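March, 4:30 pm - lounge table, cont.

Back on the lounge table after lunch. Jasmina wants the table sorted before we do anything else in there, fair enough, it's been a dumping spot all winter. Emerson did the shelf side this morning and left me his list (half of it illegible, will ask).

Rules for today so we stop arguing:
- books flat, covers up, toward the sofa side
- cloth things folded, on their own, not under books
- figurines stay put unless wiping under them
- anything with no home goes in the Tuvum box by the door

Cloth with the dogs on it is the slow one. Wants to roll up on itself at the navy end. Tried folding in half from the navy end first, then from the other end. Second way sits flatter but leaves the trim showing crooked. Jasmina says who cares. I care a bit.

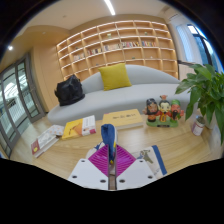
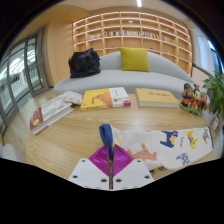

Time per cloth fold, first go, 6 min incl. refolding. Too long. Got it to 2 once I stopped trying to match the corners exactly and just smoothed from the middle out. Write that on the card for Emerson, he does corners first every time and then gets cross.

Books: spine bands all facing the same way looks nicer but you cant read half the titles. Going with covers up. Stack of two max - three slides if anyone bumps the sofa. Yellow ones together? Undecided. Ask Plevska people if they want any back, the loan slip says 12 titles and I dont trust the slip.

Figurine group: lift from the green base only, never by the heads. Headdress on the middle one is teh part I worry about. Soft brush for dust, no spray. Kolev quoted 400 for a cover for it, told them no, put the money toward a second shelf.

Wood: dry cloth along the grain. The Falia polish left a film on the side table last month so not using it here till we've tried it on the underside.

Still to do
- can with the red label, find out whose, otherwise box
- card for the shelf, big letters
- felt pads under table legs (2 missing)
- other cloths in the drawer, same middle-out fold, see if it holds on thiner fabric
- J. to decide on the yellow books

Stopped at 5:50, light going. Emerson has the key tomorrow, leave the drawer open a crack or it sticks.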